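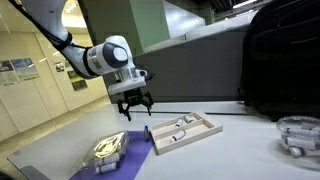
The arm over its table, gripper open, with the tray and bowl set out.

How to run a sorting demo on your open day

By Nomvula Van Wyk
July 27, 2026
3 min read

We've done two of these at Plekine now, and I still get butterflies when the doors open! If you've been asked to put a robot arm in front of visitors, this is how I'd go about it.

Start with the table. Keep it white if you can, and give things a home: a tray with compartments, a glass bowl, a coloured mat. People walking up should be able to guess what goes where before you open your mouth. Pick small, light objects too. Little bottles and white cylinders are great (and they don't make much noise when they're dropped).

Next, go through your pick-up points slowly, one object at a time. Oratile does ours, and she likes to bring the fingers in low and check the grip before she lets anything lift. 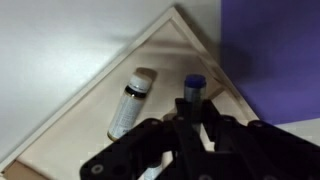

Narrow things need more patience than fat ones, so leave a decent gap between neighbours or the gripper will nudge the next one along. I'd stick to three objects for the first run, then add more once everybody has relaxed.

Now for the talking. Tell people what you're going to ask the arm to do, then be quiet and let them watch. Children will want to know if it can make toast. Have an answer ready!

Last thing, keep the stop button by your own hand, and put somebody chatty at the front of the table. Xolani did it for us and was hoarse by lunch, so bring him some water.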